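Workshop Tips: Collecting Floor Pickup Examples at Home

Filed under: Workshop, Floors and Storage

These notes cover recording pickup and tidying examples in a garage, laundry room or basement shop. They assume a working arm, a two-finger gripper with a wrist camera, and a person guiding the arm by hand or by remote. They were put together from the Tillonside set, which ended in February with 2,205 recorded attempts. Of those, 856 were floor pickups, and most of what follows comes from them.

Before the first recording

Sweep, then stop. A swept floor is enough. Scrubbing off old paint, plaster or filler changes the background between one batch and the next, and the system will be used on floors that have all of it.

Put the day's objects in one bin and the finished ones in another. Label both bins on two sides. Returning an object to the wrong bin is the most common cause of an unplanned repeat.

Write the task sentence before recording and do not reword it in the middle of a batch. "Pick up the basket by the rim" and "stand the basket upright" are separate tasks. If the operator starts the first and ends by doing the second, log what was done and mark it for review.

Check the clock on the arm controller against the clock on the camera computer. A difference of a tenth of a second is visible in playback as fingers that close before the command to close. At Furkevby this was found after 799 attempts had been stored, and the offset had to be worked out batch by batch from the closing motion.

Floor lighting

Use the ordinary room lights. Add a work lamp only when the wrist camera raises its gain so far that the picture turns grainy. Aim the lamp at the ceiling.

Lock exposure and white balance after the lights have been on for ten minutes. Fluorescent tubes in a cold garage take longer. If the exposure is left on automatic, a pale object entering the view will darken the floor, and the system may learn the darkening as a sign that something is within reach.

Record some batches in dim light on purpose and note it in the log. Do not brighten them afterward. Corrections belong in a copy.

Household plastics

Baskets, crates, colanders and dish racks are good objects for a floor set. They are light, they survive being dropped, and they offer several grasps. They also cause specific trouble.

Perforated walls confuse depth sensors. The reading jumps between the near face and whatever is behind the holes. Keep the raw depth and do not fill the gaps at recording time.

Thin rims flex. Close to contact, wait half a second, then lift. If the rim bends more than a finger's width, reduce the closing force and repeat the attempt from the start.

Smooth side panels are wider than most grippers open. The operator should go to an edge or a corner. Approaches to the middle of a flat panel can be kept as failures if they are labeled that way, up to one in ten.

Wash new plastic in dish soap before use. Molded items sometimes carry a film from the factory that makes rubber pads slide. Rinse and dry fully. Wipe the pads with a damp cloth between batches and with nothing stronger; solvent hardens them.

Starting positions

Do not place every object neatly. People set a basket upright and square to the wall without thinking, and after fifty attempts the whole set looks like a shop shelf. Draw the pose from a list: upright, on its side, upside down, leaning on another object. Draw the heading with a spinner or a die.

Mark the allowed area with tape outside the camera's view. Tape inside the view becomes a landmark. If the floor has marks of its own, move the allowed area every second batch so that no single mark always sits beside the object.

Let part of the object fall outside the wrist view at the start of some attempts. An operator standing nearby sees the whole object and will center it first, out of habit. The log sheet used by Raphaël Royer has a column headed "start view" with three entries: whole, part, none. Aim for a third of each.

The approach

Lower the gripper open and pause with both fingertips in view and the object to one side or between them. Hold for one full second. This gives a clean still period that the sorting script can find, and it makes later trimming much faster.

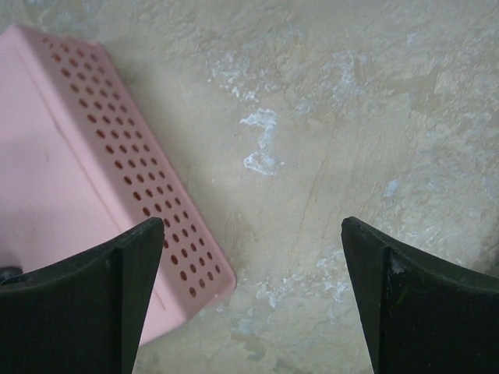

Jucélia Brito: I would drop the one-second hold. We did it at Bodin for a whole batch and the trained arm copied it, so it stopped dead above every object before going in. We now pause at the home position only and trim from there. The still period is just as easy to find, and you don't teach the arm to hesitate.

The objection is fair for anyone training on full, untrimmed attempts. Where the hold is cut out before training, either method works. Pick one for the whole set and write it at the top of the log. Mixed batches are the worst case.

After the pause, move at a steady speed. Slow down once, near the floor, and keep the fingertips a few millimeters clear of a hard surface. Fingers dragged over rough concrete lose their edges first. Small scuffs do not matter. Replace a pad when the tip has rounded enough to leave a gap on closing, and record the attempt number at which it was changed.

Failures and resets

Keep the failures. Of the 856 floor pickups, 17 were deleted, all for a stalled recorder. Slips, missed rims and tipped objects stayed in with a label.

Use four labels: success, slip, miss, stopped by operator. Longer lists were tried and were filled in differently by each person.

If an object slips and the operator recovers it in the same motion, let the recording run. Recoveries are hard to stage and useful to have. If hands enter the view, end the attempt.

Reset by hand with the recorder off. Check that the indicator has gone out before reaching in. The arm should be in hold, with the stop button within reach of the person doing the reset. Two people should not reset together.

Storage and naming

Name the folders by room, task and batch number. Leave the operator's name out of the folder name and put a short code in the log.

Copy each batch to a second drive before starting the next. Open three recordings from the copy, from the beginning, middle and end, and play them through. A file of the right size can still be unreadable.

Do not shrink the pictures at recording time to save space. The Tarkalville set was stored small, and the fine texture needed later for telling a mesh wall from a solid one was gone.

Kit for a floor session

Two labeled bins
Pose list and die
Painter's tape
Damp cloth, dry cloth
Spare finger pads and the driver that fits them
Knee pad for the person doing resets
Printed log sheets and a pencil
Second drive

Cleaning up

Park the arm before cutting power. Vacuum the base and the cable run; garage grit works into the lower joint cover. Store perforated baskets nested, with a sheet of newspaper between them, or the rims take a set and the next batch starts with bent ones. Empty both bins onto the bench and check the objects against the list before putting them away.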